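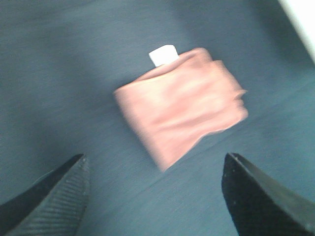

Folding small towels so the ends match
Posted by tinbath37, 16/02/2001

I do the towels for a small guest house and I can't get the hand towels to stack. The big bath sheets are fine. With the small ones I fold in half, in half again, then over once more, and one end always comes out untidy. The pink one is typical: smooth rounded fold on the left, layers all over the place on the right, and the white tag sticking up out of the top edge. By the time there's a pile of them it leans. What do other people do?

greycardigan wrote:
Your first fold is off. If the corners don't meet on the first one, every fold after that makes it worse. Go back and start there.

Provomard wrote:
Fold in thirds lengthways, then in half. Both long edges end up inside and you only have one end to get right. I put that end to the back of the shelf.

tinbath37 wrote:
Tried thirds last August. They came out too narrow for our shelf and fell over sideways.

oldmangle wrote:
Cut the tags off. Small scissors, close to the seam.

greycardigan wrote:
Don't cut them off. You lose the washing instructions and if you nick the seam it starts to fray. Begin with the tag corner underneath and it gets folded in.

oldmangle wrote:
I have cut the tags off 400 towels at least and never had one fray. It's a towel. You wash it hot.

Cuautle wrote:
Not all of them. We had coloured ones that went patchy after 2 hot washes. I keep one tag from each batch in an envelope and cut the rest.

Provomard wrote:
Some towels just aren't square any more. The hem shrinks and the middle doesn't. Pull it straight while it's damp, before it goes on the line.

tinbath37 wrote:
Did 3 tonight with the tag corner underneath and the first fold lined up properly. Better. One still has a bad end, so I think that one has shrunk. Leaving the tags on for now.

oldmangle wrote:
Use that one for the floor.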